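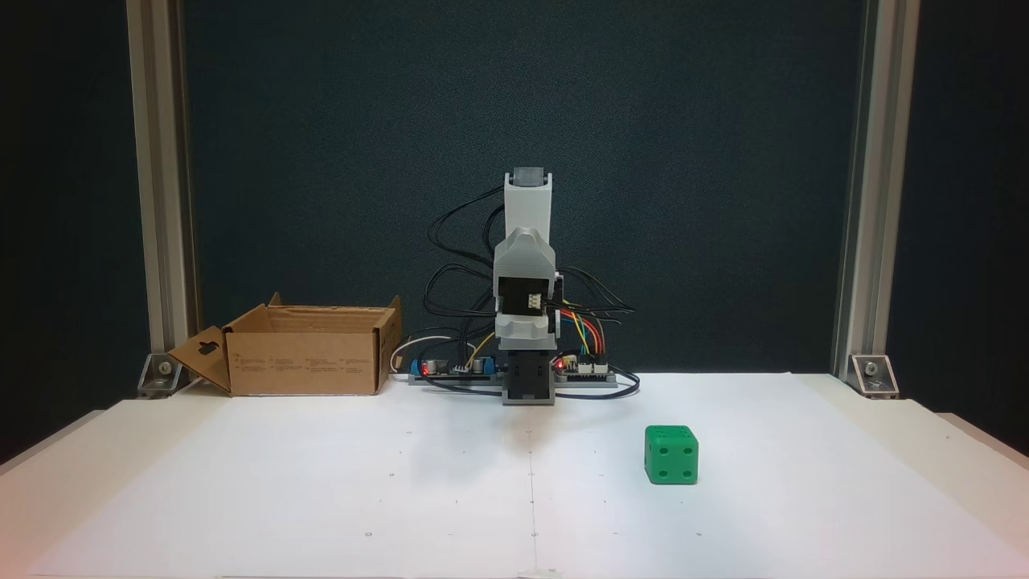
The Corkus bench on Thursday, arm at attention, green die awaiting its ride to the box.

I spent most of April teaching a policy to put a die in a cardboard box, a skill most toddlers pick up over lunch. The first version trained on 387 demonstrations, all of them driven by me, and it learned my habits beautifully. I pause before I grab things. So did the arm, sometimes for the rest of the episode.

The fix came from a workshop talk by the Gündoğdu group: throw out every stretch of a demo where the arm barely moves, then retrain on what's left. I had been planning something with a much longer name.

Trimming cost me 2,846 time steps and one evening. Success on the held-out start positions went from 43 percent to a number I'm rerunning before I put it in writing, having been burned by Zornari (my last project, rest in peace). The freezing is gone, anyway. Now it misses quickly.

There are 2 things left to check: whether the trick survives a different operator, and whether it survives the trip to the lab in Nindivthorpe, where the light is terrible. Plots when I have them.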